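Home from the Sturwood meeting just after ten with cold feet and a head full of parking spaces, so I'm putting it all down now before I forget who said what. The hall was fuller than I've seen it for years (they'd put out extra chairs along the radiators and still people stood at the back!) and it was all to do with the station road plan and whether the buses get their own lane through to Estgate.

Jummai Anozie spoke for the council and I thought she did very well, considering. She said they'd had 3,220 replies to the leaflet, almost 2,000 of them in favour of the lane, and there was a good deal of muttering over that from the shopkeepers, who stand to lose the bays outside Edet's and the chemist. I do see their side of it. I've parked there myself every week since we moved here, usually badly.
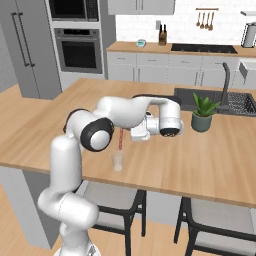 Then Chidubem Akpan got up and asked about the crossing by the school, bless him, and wouldn't sit down until he had a proper reply. The answer is that it stays where it is for now and they'll look at it again in February, once the drains are done. He wrote that down very slowly so that everyone could see him doing it.

I put my own hand up in the end, heart going like anything, and asked about benches. There are to be 8 of them, one at the top of the hill, which pleased me more than it should have. Must ring Mum tomorrow and tell her, and return the big flask.

Back to top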